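Rules for two-arm handling, revision 3

14/10/2023

Filed under: bench notes, practice

I rewrote our handling rules in July and have been running under them since. The old set was inherited from the Brimport line, where every cell had one arm, a fence and a conveyor. Most of it did not survive contact with a two-arm bench. What follows is the part that changed, with the reasoning where I still remember it.

Scope

The rules cover bench cells with two small arms sharing one work surface, an operator within reach, and household objects as the load. They do not replace the risk assessment. If the assessment and the rules disagree, the assessment wins and someone edits the rules.

Ownership of the object

At any moment one arm owns the object. Ownership is a variable in the controller and it is logged. The non-owning arm may touch the object but may not translate it. Transfer of ownership needs both grippers to report contact for 600 ms without a break. We tried shorter windows. Thin-walled bottles flex enough to make the contact signal flicker, and the transfer would go through on a grip that was not there.

Caps and lids

For anything with a screw cap, the owning arm holds the body and the second arm takes the cap. Rotation is at the cap side only. Counter-rotating both wrists halves the time and looks good in a demonstration, but it winds up two sets of cables at once, and the cable rule below is the one I care about most.

The body grip goes on the label where there is one. Paper and film labels both give better friction than bare plastic. Caps are approached with the fingers open and centred on the cap axis, closing speed reduced, and the closing move is aborted if the owning arm reports any slip.

Cables

Each wrist camera cable gets a service loop long enough for full wrist travel plus a bit. Loops are checked by eye at the start of every session, at both wrist limits. A loop that can hang below the forearm is acceptable. A loop that can reach between the fingers is not. Sistcombe's internal guide asks for cables clipped along the full link, and I followed that for a while – it moved the strain to the connector and we replaced three of them.
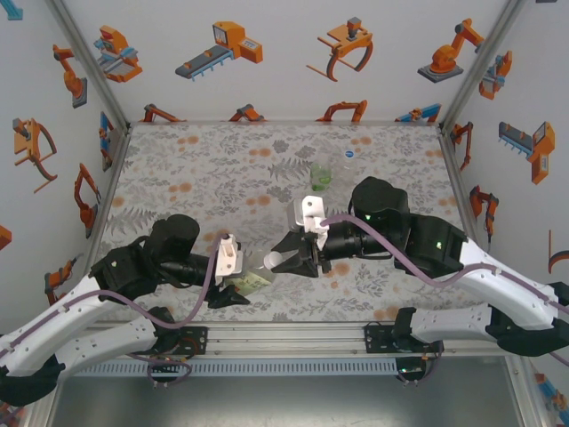
Two-arm bottle hold: left gripper on the label end, right gripper at the cap.

Surface and surroundings

Patterned mats are allowed and in fact preferred for vision work, provided the pattern is recorded in the session notes. Same for printed walls. A detector that only works on plain grey is of limited use to anyone. The mat has to lie flat to the edges, as a lifted corner will catch a low approach.

Objects not in play may stay on the surface if they sit outside the shared zone. Clear plastic deserves more margin than the planner wants to give it. Depth readings on transparent bottles are poor enough that I enter them as keep-out volumes by hand.

Speed and logging

Shared-zone speed is capped at 3000 mm/min. The Hilero profile allows more and I have no argument with it for single-arm work. With two arms closing on the same object the relative speed is what counts, so the cap applies to the sum of both.

Cycle logs are kept for 2000 cycles, then thinned. Aborted cycles are kept indefinitely. Successful ones are much less useful than people expect when they ask for them.

Open items

The Tahiri draft defines a handover as complete when the giving arm has retracted. Ours ends at release. I think theirs is the better definition for audit purposes, but it would mean reworking the ownership logic, and I have not costed that.

There is also no rule yet for what happens when the contact signal drops during cap rotation. The current behaviour is to stop both arms and hold grip. That is fine for a closed bottle. For an open one I would want the body arm to bring it upright first, at low speed, and I have yet to write that down in a form that can be tested.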